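The Lid Problem

A household can lose its car keys, its passport and its temper and still function. Lose the lid to the good leftovers box and dinner goes into a cereal bowl under a plate, where it stays until it can be smelled from the hall.

I came to this subject the usual way, by opening a cupboard too fast. I live in Skindemmont, where the kitchens were designed by people who ate out, and my one deep cabinet had been taking in plastic for years without ever sending any back. I emptied it onto the floor. There were 81 pieces in all. After an evening of matching them up I had six complete containers and a large population of singles.

Some of this can be blamed on takeout. The noodle place on Juhl Street sends its soup home in a tub so sturdy that throwing it away feels like a crime, so I don't, and neither does anyone else on my floor. The rest I paid for. In July I bought a nesting set from Meltetti, the housewares store by the station, on the promise that it would take up no more room than a loaf of bread. It does, as long as you never put food in it.

The case for clear plastic is that you can see what you've got. I used to own the cloudy kind, and every lunch was a small act of faith. With a clear box you know it's the lentils, and you can go ahead and ignore them on purpose. 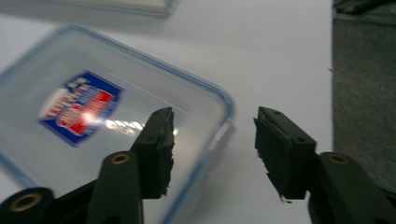
Clear sides, light-blue rim, label still on.

Then there is the label. Some people peel it off the minute they get home, and I admire them the way I admire people who stretch. I leave mine on. It comes away in strips anyway, and the glue it leaves behind collects lint for the rest of its natural life. A friend swears by cooking oil and a thumbnail. I tried it and ended up with an oily box and a sore thumb.

Plendum, the secondhand shop across from the library, keeps a bin of loose lids at the back. I took a bag of my orphans there, feeling generous, and came home with four of somebody else's. One of them almost fits the square box - it closes on three corners, and I hold the fourth down with a jar of mustard.

My current system is to store every box with its lid on. It wastes a shocking amount of space and the cabinet door no longer shuts, but I can find a container in the dark. The lentils are in there now, second shelf of the fridge, plainly visible from where I'm eating toast.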